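Looking After a Small Home Water Tank

We get a lot of mail every May from readers who are about to fill the tank for summer and have just spotted something they don't like the look of. A damp patch, a hairline crack, a float valve that hisses all night. Most of it can be handled in a weekend with ordinary tools, and I promise it is nicer to deal with in the cool of the morning than in August when the garden is begging for a drink! 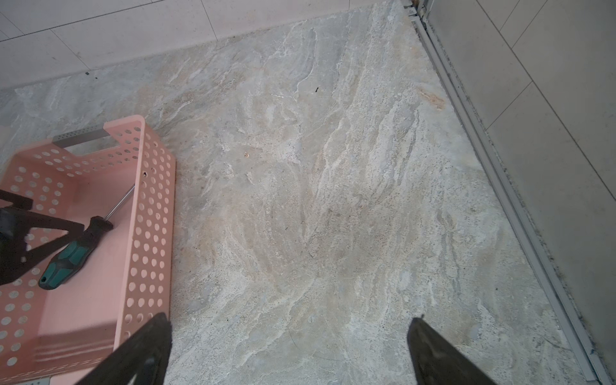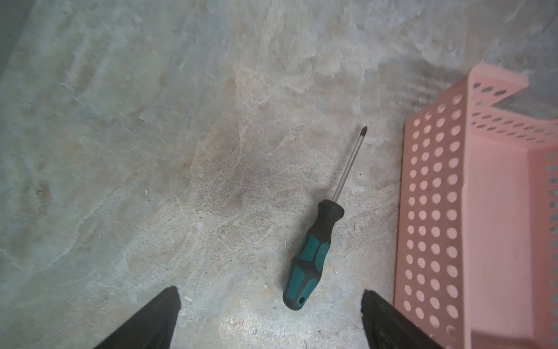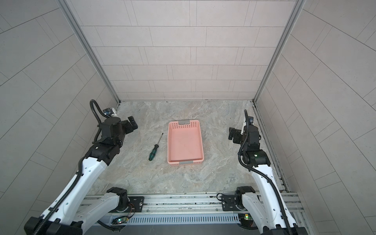 Floor surfaces, with a screwdriver in all three photos.

Start with the outside. Walk all the way around with a piece of chalk and mark anything that looks darker than the wall beside it, then go away and have your coffee. If the mark is bigger when you come back, you have a seep (a sweaty wall on a humid day will usually be damp all over, so don't panic about that).

To find out how much you are losing, close the inlet and the outlet, mark the water level on the inside with a grease pencil, and leave it alone overnight. Ours in Wellel dropped 2 inches the first time we tried it. On a tank that size it came to 109 gallons, and I had been blaming the tomatoes.

For hairline cracks in concrete, drain to below the crack, brush out the loose stuff with a wire brush, and dampen the edges before you pack in the patching mortar. I've used Gonico for years and like how slowly it sets, though the neighbors over on the Mocanu side swear by Zileck and their tank is as tidy as mine. Whichever you buy, check that the bag says it is safe for drinking water if anyone will be drinking from it. Keep the patch damp for 6 days with an old wet towel.

The overflow pipe deserves a look too. Leaves, wasps, once a whole bird's nest. Clear it by hand, run the hose through it, and put fresh mesh over the end.

If the wall bulges, or a crack is wide enough to take a coin, please stop there and call a contractor. A 50 dollar visit is money well spent, and don't stand on the downhill side while you wait.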